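Suche Suchbegriff eingeben Los

Oktober
Von Krešimir Stojanović

Zwischenbericht an die Förderstelle: Erzählcafé und Tonarchiv Mudska

Seit dem letzten Bericht hat sich bei uns enorm viel getan! Inzwischen liegen 38 Gespräche fertig aufgenommen vor, neun mehr als im Antrag für diesen Zeitpunkt vorgesehen. Zusammen ergibt das 939 Minuten Material, vom Fährbetrieb nach Barnura bis zu den Tanzabenden im alten Kino – und vieles davon war bisher nirgends festgehalten.

Besonders freut mich die Runde am Freitag. Anfangs kamen vor allem Leute, die sich ohnehin kannten, jetzt sitzen auch Zugezogene dabei und fragen den Älteren Löcher in den Bauch. 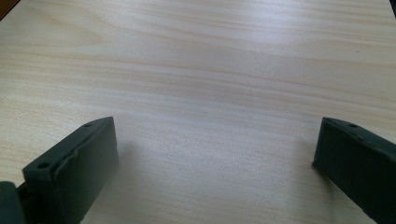

Sudheer Chacko hat die Verschlagwortung übernommen und dafür ein eigenes Ortsregister angelegt. Wer künftig nach der Ziegelei Suvarna sucht, findet die passende Stelle auf die Minute genau. Bei den Abschriften liegen wir etwa zwei Wochen zurück: Der Dialekt macht der Software schwer zu schaffen, wir korrigieren das meiste von Hand.

Die Mittel für Technik sind vollständig abgerufen, bei den Honoraren ist noch Luft. Wir möchten den Rest gern für die Hörstation in der Bücherei Mavham umwidmen und bitten dazu um kurze Rückmeldung. Der Antrag liegt bei.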